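Print this page | E-mail this page

Speaker notes: "Where does the bench end? Keeping a grasp planner and a wrist camera on speaking terms"

(Slot is 30 minutes with questions. Dace takes over for the logging section if my voice goes, as it did in March.)

Opening

Good afternoon, and thank you for coming to the session straight after lunch, which I know is a lot to ask of anybody. My name is Heriberto Villca, and together with Dace Luik I look after the perception and planning code in the Erovar project. Dace is in the second row and will be pulling faces at me if I get the transforms the wrong way round. Please do stop me if something doesn't make sense. I would much prefer to answer a question in the middle than have you sit there worrying at it for twenty minutes.

Say hello to the Flimex people if they've made it. They were very patient with us over the driver.

What the software has to do

The job sounds small. The arm moves up to a piece of laboratory furniture, decides what is a surface, what is a door and what is a hole, and plans a path that touches only the things we want touched. We split that into three processes. Vinero is our perception node, and it takes the wrist camera stream and gives back labelled planes with a confidence for each. The planner takes those planes and builds a collision model. A small supervisor, which we never got round to naming, sits over both and decides whether the model is fresh enough to move on.

(Pause here. People always want to photograph the block diagram.)

I should be fair and say we started with a much grander design. There was a single scene graph that everything wrote to, and it was lovely on the whiteboard, and it fell over whenever two nodes disagreed about a cupboard. We spent a whole spring on it. I still have the whiteboard photo and I'm still a bit fond of it. 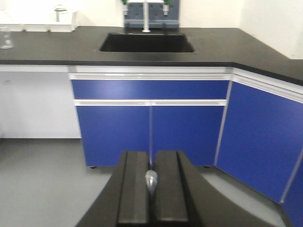 Segmentation on dark worktops is where most of our evenings went. Our plane finder wants some change in brightness at an edge, and a black basin let into a black countertop gives it very little to hold on to, so the early versions of Vinero would happily run the bench straight across the sink and offer the planner a lovely flat place to put things down. We tried turning up the exposure, which washed out the white wall and gained us hardly anything in the basin. What helped in the end was to stop asking about brightness alone. The node now looks for the tap first, a pale upright pipe being a very easy thing to find, and then lowers its confidence in any "flat" region directly in front of it until a depth check agrees. It's a bit of a cheat, I know, and somebody in a lab with taps in odd places will write to me, and that's fine, I'd like the letter.

(Next slide: the confidence plot. Give them time to read the axes, the labels are too small and I've run out of ways to make them bigger.)

The gripper mask

This part is dull and it matters a great deal, so bear with me. A wrist camera looks past its own fingers the whole time. If you don't mask them out, the planner sees a large dark obstacle that follows it everywhere and quite sensibly refuses to move. If you mask too generously, you throw away the part of the view you need most on the final approach.

We began with a fixed mask, drawn by hand. It held up nicely until the fingers opened. Now we render the mask from the finger model and the joint reading for every camera message, and grow it by 11 pixels all round to allow for lag. Dace found that number by trying the ones on either side of it through a long and fairly grumpy afternoon. Anything held between the fingers gets a mask of its own, which expires when the supervisor reports a release.

The growth must be applied after undistortion. We had it before undistortion for weeks, and the mask drifted towards the corners.

Timing

Perception publishes a fresh set of planes every 300 milliseconds. The planner is happy to work from an older set while the arm is far away, and gets much stricter close in. The supervisor compares timestamps, and if the camera pose and the plane set don't belong together it holds the arm still and asks again. Holding still is cheap. I say this to every new person who joins us, and they nod, and then they try to make it faster anyway, bless them.

(If time is short, skip the next paragraph and go to logging.)

We did look at the Czerwiński scheduler for this, and I think it's a good piece of work. It wanted to own the clock, though, and so did our arm controller, and after a fortnight of refereeing between them we went back to plain message filters.

Logging (Dace, if needed)

Keep the raw camera stream and the joint readings for the last 60 seconds in a ring buffer, and write it to disk whenever the supervisor holds. Store the software version in the same file. We replay every hold against the current build overnight, and read the differences over coffee in the morning.

Questions

Likely ones: why no learned segmentation (we do use one, for doors and handles, and it can be switched off); is the mask code available (yes, ask Dace); does it cope with glassware (poorly, and I'd love to talk to anybody who does it well).

Leave the replay clip running behind me while people come up to chat.

Contact: Heriberto Villca or Dace Luik, Erovar project | © Erovar | Back to top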